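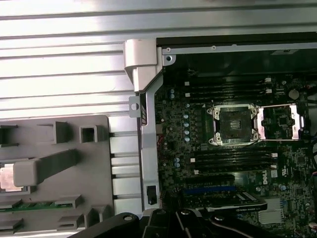
Re: [golldale-repair] can a machine do our teardowns yet?

On a November morning someone at Tetotgate wrote:
> We pay people to strip old workstations all day. Surely
> a robot can pull memory and cards by now? What's the
> holdup?

Well, partly! I've been following the Cusi trials at our Cleltenberg bench for 9 months now and I'd say it's good at the boring bits and hopeless at the fiddly ones. Take a Dell tower with both memory banks already empty and the processor socket bare, its load plate flipped open. What's left on that board is a graphics card, a coin cell and a lot of small stuff I wouldn't want bumped. A person pops the cell in a few seconds. Cusi took over 10 minutes on its best try last month, and I had to step in twice (gray plastic levers and clips confuse it no end).

Screws, though? Pretty great. It did 13 in a row without dropping one, and I drop plenty.

So I wouldn't cancel anybody's shifts at Tetotgate. If you want to come watch, we usually run it until 6 and there's coffee. Does anyone on the list have a trick for card latches? I'm all ears.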